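After-School Playworker, Irnar Primary School, Dudell

Permanent, term time only, 25 hours a week
Applications close on May 29, 2025

Hello, and thank you for stopping to look at this. We know that most job adverts for school support staff read much the same, so we have tried to write ours the way we would explain it to you over a cup of tea, and if it goes on a bit, well, so do we when we get talking about the club.

Irnar is a big, cheerful primary school on the eastern side of Dudell. There are 733 children on the roll, from Nursery up to Year 6, and a good number of them have parents who work until five or six, or who are on the early and late shifts at the hospital. The after-school club is there for those families. It has 100 places each afternoon and it runs from the final bell until six o'clock, mostly in Sampaio Hall, which is the long building across the playground with the green doors, and outside whenever the weather lets us (and quite often when it doesn't, as our younger ones are very keen on puddles).

We are looking for a playworker to join the team, working with the Reception and Key Stage 1 children. It's a lovely age group. They come to us tired and hungry and full of news, and they need somebody who will listen properly to the whole story about the loose tooth before asking them to hang up their coat.

What the job is like

Your day would begin at a quarter to one with lunchtime cover in the infant hall and playground. After that there is a quieter stretch for setting up, going through the register and catching up with class teachers about anything we ought to know, such as a child who has been poorly or one whose gran is collecting instead of mum. At the end of lessons you would walk your group over from their classrooms to the hall, sign them in and sit down with them for a bite to eat.

From then on the children largely choose what they do. We have a craft table, a reading corner with some very well-loved cushions, dressing-up, board games, a shop that the children run with a till and baskets, and a patch of garden. You would be down on the floor with them for a lot of it, so comfortable clothes are a must. Towards the end of the afternoon it gets calmer, parents and carers arrive in dribs and drabs, and you would be the friendly face at the door who can say how each child has been.

We ask everybody to take a turn at the less glamorous jobs too: wiping tables, sweeping up glitter, filling in the accident book and hunting for the other shoe. 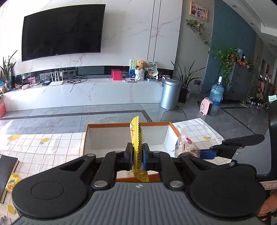
Who we are hoping to hear from

You may have worked in a nursery, a school or a holiday club before, and if so we would love to hear about it. But some of our best colleagues came to us from shops, care homes and kitchens, or after years at home with their own children, so please don't rule yourself out. What matters most to us is that you like small children and are patient with them at the end of a long day.

You will need to be able to read and write clearly enough to keep our records, and to be confident speaking to parents, including now and then a parent who is cross. You should be happy to follow the school's safeguarding rules to the letter and to speak up straight away if something worries you. A second language would be very welcome, as we have families from all over.

A paediatric first aid certificate is helpful. If you haven't got one, we will book you on to a course before you start with the children, and you will be paid for your time there.

What we can offer you

The post is paid on the support staff scale and your pay is spread evenly over the year, so August is not a lean month. The exact rate is in the information pack. You would join the pension scheme, and there is a free school lunch on every day you work. Each member of the team also has a training allowance of £799 a year. Loïc Marchal, our deputy club leader, started with us as a lunchtime assistant and used his towards a playwork diploma, which he finished in February. He is very happy to talk to anyone wondering whether studying alongside the job is manageable.

You would have a named colleague to work beside for your first half term, and nobody will leave you on your own with a group until you feel ready for it.

How to apply

Please fill in the application form on Gradix, which you will find through the vacancies page of the school website. If forms on a screen are not your thing, ring or call in at the school office and ask for a paper copy. We treat both kinds exactly the same. CVs on their own can't be accepted, I'm afraid, as we have to see a full work history with any gaps explained.

You are warmly invited to come and see the club before you apply. Letay Abdella, the club leader, shows visitors round most afternoons, and it is best to ring first so that she can be free for you. Do bring your questions, however small.

Interviews will be held at the school, and will include a short activity with a group of children. A story, a song or a simple game is plenty.

Irnar Primary School is committed to keeping children safe. The successful applicant will need an enhanced DBS check, which the school pays for, and two references, one of them from your most recent employer where you have had one. We welcome applicants from every background, and if there is anything we can do to make the form, the visit or the interview easier for you, please let the office know.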